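Subject: Re: [istton-allotments] Green bins, compost and the mystery of the shrinking heap
Date: April 2024

Someone from the lower plots wrote:

> Is it just me or has the shared heap stopped doing anything? I put in a
> barrow of zucchini vines in March and they are all still there, looking at
> me. Should we just pay Tamevden to cart the lot away and buy in
> something finished?

They're not looking at you, they're resting. A heap that size goes to sleep as soon as the nights cool down, and ours has been fed almost entirely on lawn clippings, so what we have is a large green mattress. It wants brown stuff. Dry leaves, torn cardboard, straw if you can get it cheaply.

I rang Tamevden out of curiosity. They'd want $200 to take it away, plus a tipping fee they were coy about, and then we'd be paying again for roughly 2 cubic metres of somebody else's compost. I have seen somebody else's compost. The last load from the Brarnville depot had a thong in it, left foot, and enough shredded milk bottle to insulate a shed.

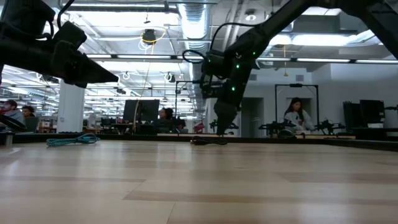 The cheaper plan is to turn it. Two people with forks could get through it in a morning, provided neither stops to discuss tomatoes. Layer it back in with the leaves from along the Nogueira fence, water each layer as you go, and put the old carpet over the top. Wool carpet only, please – the nylon one can go home with whoever brought it.

As for what goes in: citrus is fine in moderation, whatever you read. Onion weed is not fine in any quantity. Neither is couch grass, and "I shook the roots off first" has now failed as a defence several times over.

There's also the matter of the worm farm, which is meant to hold 1,000 worms and on my last inspection was mostly pumpkin. If you've been adding to it, have a rest.

I've left my good fork in the shed. I'd like it to be there when I get back.

Plot 2, top end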